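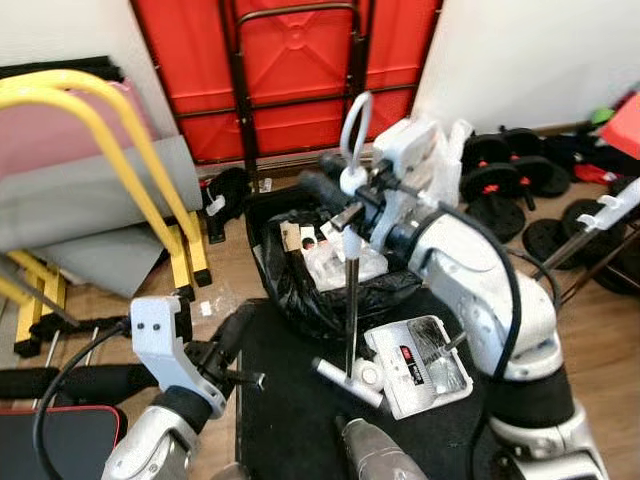

Loud Enough to Wake a Valley

By Hernán Correa
July 2022

The first time I stood next to a civil defense siren while it was running, I was wearing two layers of ear protection and could still feel the note in my back teeth. It starts low, almost like a truck changing gear a street over, and then it climbs and keeps climbing until there isn't room in your head for anything else. I loved it. I've been trying to explain why to my family ever since, with limited success.

Clillmont has 239 of these things. They sit on school roofs, on grain elevators, on poles behind the fire stations and, in one case, on top of a bakery that has been a bakery longer than the siren has been a siren. Most people who live here couldn't point to the nearest one. A couple of years ago, a good number of them would have been pointing at something that didn't work anyway.

What's happened since then is one of the best public works stories I've come across, and hardly anyone outside the valley has heard it.

The old network was built in the Cold War, when the rail yards and the dam made Clillmont a place that planners worried about. It was built well. The horns were cast, the motors were the size of beer kegs, and each one was wired to a switch in the basement of the county building over its own phone line. The trouble was that once the worry faded, the money did too. Phone lines were cut when streets were dug up. Roofs were replaced and the siren was put back facing a wall, or wasn't put back. When the county ran a full test four years ago, 74 sirens made no sound whatsoever, and several others gave what the log describes, in careful handwriting, as "a cough."

Then the news from abroad changed, and all of a sudden people cared about sirens again. Emergency offices all over started getting calls from residents who had watched footage of people walking calmly down into subway stations and wanted to know what their own town would do. Clillmont's office got those calls too. The difference was that it already had a plan in a drawer and a crew that was itching to start.

I spent two weeks with that crew this summer, and if you ever get a chance to follow people who are this good at a strange job, take it!

The shop is in the Karunaratne building, a former bus depot on the east side with huge doors and terrible coffee. The crew lead is a woman named Ottilie who came over from the water department and who can tell you which siren is running from three miles out. Each one has its own voice, she says. The number of slots in the rotor sets the pitch, the speed of the motor bends it, and the shape of the roof underneath does the rest. She has recordings of nearly all of them on her phone and plays them in the truck the way other people play the radio.

On my second morning we went up to the roof of the middle school to see a Verkton, the local favorite. The Verkton company made horns in the next county for decades before it was sold, and the older technicians talk about its castings with something close to tenderness. The rotor on this one had seized. A pair of starlings had built a nest in the intake, the nest had held water through a few winters, and the bearing had rusted into one solid piece. It took most of the day to get the housing off, with a chain hoist and a good deal of muttering, and when the rotor finally turned by hand the whole crew cheered loudly enough that a summer school class came to the windows.

You might ask, as I did, why anyone would go to this much trouble when everybody carries a phone. The county does send phone alerts, through a service called Lekix, and the emergency office is very happy with it. A Lekix message can tell you what is wrong, where to go and which bridge is closed. It can come in Spanish or in large type. It reached most of the valley in under a minute in the last drill.

But phones run down. They're left in lockers and glove boxes, and they go silent at night because we ask them to. Cell towers have batteries that last a few hours, and a really bad day could easily last longer than that. Civil defense people like to talk about layers, and after a while I started to see the beauty of it. The siren's whole job is to say one thing – go find out – to every person within earshot, whether they're asleep or mowing hay or have never owned a phone. The message does the rest of the work. If that doesn't get through, there's the local radio station, which has its own generator and an announcer who lives close enough to walk in.

The part of the upgrade I found most exciting is also the least visible. Under the old system, the button in the basement sent a signal out and nothing came back. You found out that a siren was dead when someone mentioned it, or when nobody did. Every rebuilt unit now has a radio and a small controller that reports on itself. Each night it spins the motor for a moment, too briefly to make a sound, and checks the current draw, the battery charge and whether the cabinet door has been opened. The results land on a wall map at the shop. Green is good. Yellow gets a visit that week. When a red light came on while I was there, two people had their boots on before I'd finished asking what it meant. (It meant a squirrel.)

Batteries are the other big change. The old motors ran straight off the utility line, so if an attack or a storm took out the power first, the warning went with it. That seems like an astonishing gap now. It was accepted for years all the same, and plenty of networks elsewhere still have it. In Clillmont, each rebuilt siren can sound at full volume for 15 minutes with the grid down. That doesn't seem like much until you learn that the standard warning lasts three.

Subscribe to our newsletter and get one long read in your inbox every other week. You can unsubscribe at any time.

There have been arguments, of course. Some residents on the north ridge, where several families came here from countries at war, asked the county to think hard about how it runs its tests. For them the rising and falling tone isn't an antique. One father told a public meeting that his daughter had gone under the kitchen table during a test and had stayed there until supper. I was at that meeting, and I thought the county handled it well, mostly by listening. Tests are now announced by mail and by phone in four languages, they're always at noon, and they use a steady tone in place of the wavering one. The wavering tone is kept for the real thing. A few of the old hands grumbled that you can't be sure of a sound you never play, and Ottilie's answer was to test that signal with the rotors crawling, so that the controllers can check the pattern while the street hears almost nothing. It took her team a month to get it right.

Money was another fight. The state paid for the radios but not for the horns, and one member of the county board wanted to scrap the lot and buy electronic speakers, which are lighter, cheaper to mount and able to play a spoken message. He had a point, and along the river, where the houses are close together, that's what went in. Up the side valleys it's a different matter. Speech turns to mush when it bounces off a hillside, while a low mechanical note carries around the bend and into the barns. The crew set up one of each at the quarry and invited the board to stand a mile off and listen. The vote was over quickly after that.

So the valley now has a mix, old iron and new speakers, all answering to the same button. As I write this, the crew has 15 sites left to do. The hardest is the one at the top of the dam road, where the pole leans and the access track washes out every spring. They're hoping to bring the horn up by helicopter in September if the Guard unit can fit it into a training day. If it can't, they'll take it up in pieces on a tracked carrier and put it together at the top, and I've already asked if I can help carry.

On my last day I was allowed to ride along for the bakery. The owner had come in at three to get the bread done early and had taken every glass jar off the shelves. He'd baked a tray of rolls for the crew. The steady tone went out at noon, three floors above us, and the flour on the counter moved. A woman waiting in line put her hands over her ears and grinned, and a boy beside her timed it on his watch. When it wound down you could hear the next one along still going, over by the rail yards, and another past that, a little flat. Ottilie had her head tilted toward the door. She wrote something in her notebook and asked whether the truck had enough gas to get across town.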